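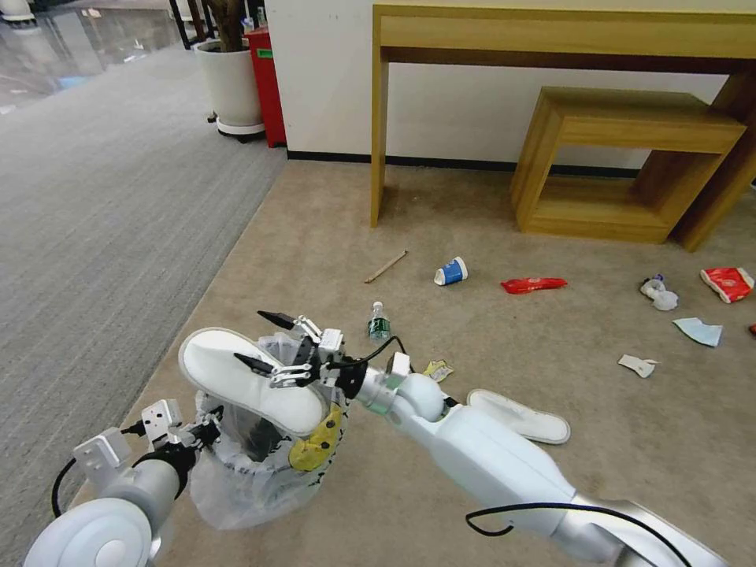
Stop paying for cleared acres

Dec 25, 2024

Most public money spent on woody invaders in grazing country is paid out by the cleared acre. A contractor cuts or sprays a block, an inspector walks the boundary, and the invoice is settled. I think this is the wrong unit, and that it explains why the same blocks keep coming back onto the work list.

Consider saltcedar on the lower Ludberg drainage. The stand was cut in one winter and the stumps were left untreated on the drier benches, where the herbicide crew had run out of contract days. Cut saltcedar resprouts from the root crown. By the second October the benches carried multi-stemmed regrowth that was harder to treat than the original trees, as each crown now had many thin stems in place of a few thick ones. On paper the acres had been cleared. They had also been paid for.

The Fajardo block shows the other failure. It was 289 acres of juniper on shallow limestone soil, and the first treatment was done well. Mature trees were removed at ground level, which is enough to kill a juniper that does not resprout. What remained was the seedling layer, knee high and hidden in the grass. A follow-up pass in the third year would have been cheap, done on foot with loppers. No line in the budget covered it. The seedlings are now above head height and will need machinery.

The alternative is to pay for condition over time. I would set the contract term at 3 years for non-sprouting species and longer for anything that regrows from the root. A first payment would cover mobilization and the initial cut. The rest would be held until a density count at the end of the term shows the block below an agreed number of live stems per acre. The count should be made on fixed transects, marked before work begins, and it should include seedlings.

Contractors object that this puts rainfall risk on them. The objection is fair. A wet spring can germinate a seed bank that no crew could have reached. The Skendura cooperative deals with this by pairing each treated block with an untreated strip nearby and adjusting the target by the recruitment seen on the strip. The method is crude, but it separates poor work from a bad year well enough to settle an invoice.

A second objection is cost. Paying for follow-up means fewer acres started each season, and a program that reports a smaller number looks as if it is shrinking. I accept the smaller number. Girnex, the mapping tool our district uses, already stores treatment dates by block, so the total could be reported as acres held below threshold instead of acres touched. A program that has touched 2000 acres and holds a small part of them has very little to show a landowner whose fence line adjoins the rest.

Grazing rest belongs in the same contract. Bare ground after clearing is a seedbed, and if stock are returned before perennial grass has set seed, the next cohort of brush gets the space. At present the landowner signs a separate rest agreement that carries no penalty. I would tie the owner's cost share to it, with the same transects used for both.

Changing the unit requires no new herbicide and no new machine. It requires 2 amendments to the standard contract and a budget that carries money past the end of the fiscal year. The second is the harder one, and it is where the next round of comments to the district should be directed.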